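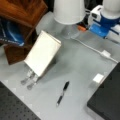 A black pen with a silver band around the middle, on a light grey tabletop.

Rollier Mostberg notebook: seven months on

Posted December 20, 2022

I bought the Mostberg in May, on a wet lunch break, and I'm now on the last few pages of it. I've already ordered the next one, so you can guess how this review is going to go. Still, I've had a lot of notebooks that I loved for a fortnight, and I wanted to get to the end of this one before saying anything.

It's an A5 hardback with 248 numbered pages, two ribbons and a cloth spine. Mine is the dark green. There's a dotted version, a plain one and a lined one, and I went for lined because my handwriting climbs uphill without help. The lines are a soft grey and set a bit closer than I'm used to. For the first week I felt cramped. Then my writing shrank to fit, and now everything else looks like a school exercise book!

The paper first, because that's what most of you will want to know about. It's 91 gsm, cream but only just, and it takes ink beautifully. I write mainly with a medium nib and a fairly wet blue-black, and I've had no feathering at all. You can see a ghost of the writing on the other side if you hold the page to a lamp, but I use both sides without thinking about it. A broad nib with a heavy ink did bleed in a couple of spots where I'd stopped to think with the nib resting on the paper (my own fault, and I'd do the same again). Gel pens are fine, ballpoint is lovely, pencil is slightly too smooth for my taste. Highlighter over fountain pen ink smears unless you give it a good minute.

Before this I used a Sillent for almost 2 years, one after another, and I still think it's a very good notebook. The Sillent paper is whiter and dries faster. If you're left-handed I'd probably send you there first. But the Sillent never lay flat until you were halfway through, and the Mostberg lay flat on day one, at page one, on a train table. I can't tell you how happy this made me. The pages are sewn in small sections and the spine has some give in it, and after seven months of being shoved into a rucksack not one page has come loose.

The corners have gone soft and there's a tea ring on the back that I've grown fond of. The elastic was tight to start with and has relaxed a little, though it still holds the thing shut with a few receipts and a folded map inside.

Things I'd change. The back pocket is made of thin paper and mine split along the fold by July. I mended it with tape. The index at the front has far too few lines for the number of pages, so I ran out and had to carry on inside the cover. And the ribbons fray! Both of them, quite badly. A dab of clear nail varnish on the ends sorted it, but I'd rather they came sealed.

I got mine from Böttcher, the little stationery shop behind the station. Leonie Böttcher let me try three of my own inks on a loose sheet before I made up my mind, and I wish more shops did that. She stocks all the colours, plus a pocket size which I haven't tried. Pascal Perrin wrote in after my last post to say he finds the pocket one too thick for a shirt, so bear that in mind if that's where yours lives.

It isn't cheap. It costs more than the Sillent, and I did wince a bit at the till. Spread over the time I've had it, though, it's less than I spend on coffee in a week, and I've used it every single day — for work notes, shopping lists, a very long argument with myself about whether to move house, and the first draft of this review.

The new one is burgundy. I'm going dotted this time, uphill handwriting or no, and I'll report back on how the paper gets on with the green ink several of you have been telling me to buy.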